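Ticket 1232 - Gripper drops out mid-job, arm keeps going
Site: Purnora, teardown bench
Cell: Joo
Gripper: Dimau, two-finger
Controller software: Iltetti
Opened: 21 Feb 2019
Priority: 2 (changed from 3, see below)
Status: Open, cell running at reduced speed

What happened

Hi all, sorry for the long one, but I've been going round in circles on this since smoko and I want it all written down before I forget which cable I wiggled.

Joo was partway through a tower, pulling cards, and the gripper just stopped answering. No alarm, no red light, nothing on the screen. The fingers stayed where they were, which was half closed, and the arm carried on to the next point in the program as if it had a card in its hand. It didn't. It then went down for the following slot with the fingers at the wrong width and leaned on the side of the chassis until the force limit tripped and we got a protective stop.

No one was inside the fence and nobody's hurt. The chassis has a small dent in the side panel lip and one of the rubber finger pads has a nick in it. I'm logging it as a safety matter anyway, as the arm should never have moved off without hearing back from the gripper. That's why I bumped the priority. If Imre wants to bump it back down he can, but I'd like to hear his reasons first!

What I tried, in order

Restarted the gripper from the Iltetti screen. It came back straight away and homed normally. Ran the open/close test and it was fine, so of course I thought I'd fixed it. It dropped out again on the very next job.

Full power down of the cell, five minutes off, back on. Same again. It ran a bit longer this time but the fault was identical, with the fingers stuck part way and the arm wandering off.

Swapped the gripper for the spare. I was really hoping this would be the end of it, but no, the spare did the same thing. I've put the original back on so we don't end up with two suspect grippers and no idea which is which. (Original has the yellow tape on the body, spare has none. Please leave the tape on.)

Had a proper look at the cable from the wrist back to the controller. It looks all right from the outside. I did notice the clip nearest the wrist had slid down and the cable was pulling tight when the last joint turned right round. Moved the clip back and gave it more slack. The dropouts got less frequent after that but they didn't stop, so I reckon the cable has had a hard life and might be broken inside where I can't see it.

Tried to make it fail on purpose. With the arm parked and the drives off I bent the cable by hand at the clip while the open/close test was looping. It lost the gripper twice, both times with the cable bent towards the camera side. Bent the other way it was happy. That's good enough for me on the dropout side of things.

The bit that worries me more

A dodgy cable is just a dodgy cable. The part I don't like is the timeout. The gripper reply timeout in Iltetti was set to 3000 ms and the box beside it, "continue on no reply", was ticked. So the arm asks the gripper to close, waits three seconds, hears nothing, shrugs and drives on.

I don't know who ticked it and I'm not having a go at anyone. I remember we had a lot of nuisance stops when the cell was first set up, so it may well date from then. But it's been hiding this fault from us, and I went back through the job history and there are other jobs where the close took the full three seconds. We just got lucky on those.

I've unticked it and set the timeout to 1000 ms. Now when the gripper goes quiet the arm stops where it is and throws a proper message. It's annoying, and it's meant to be.

I also dropped the speed right down in the program. Before anyone asks, I know slowing the arm doesn't mend a cable. It's only so that if it does touch something there's less behind it.

Reply from Imre Borbély

Agree with all of that and agree with the priority. Please don't run it unattended, not even over lunch. The yellow tape one can stay on. I'll ring Dimau about a replacement lead and find out if they do one with a longer tail, as the standard one has always been tight on this arm. Can you check that the unticked box survives a restart? I've seen settings on that page go back to what they were.

My reply

Checked. It does NOT survive a restart unless you hit Save to Controller as well as Apply. I'd only hit Apply the first time. Saved it properly, restarted, and the box is still unticked and the timeout still says 1000. Good call.

Also did a stop test. Pulled the gripper plug at the controller end halfway through a close and the arm stopped dead with the message up. Did it again from the other side of the bench with the same result.

Where we are now

Back on the Dell workstation, slowly, with me standing next to the stop button. CPU socket is empty, graphics card is still in.
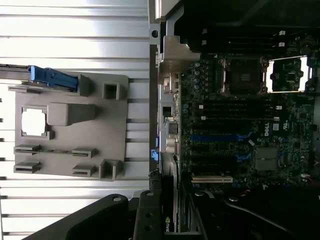 Still to do

Fit the new lead when it arrives (Imre is chasing, hopefully early March). Replace the nicked finger pad. Put the speed back up only after a full shift with no dropouts. Someone other than me to check the "continue on no reply" box on the other cell, please, and write the answer in here. Leaving the ticket open until then.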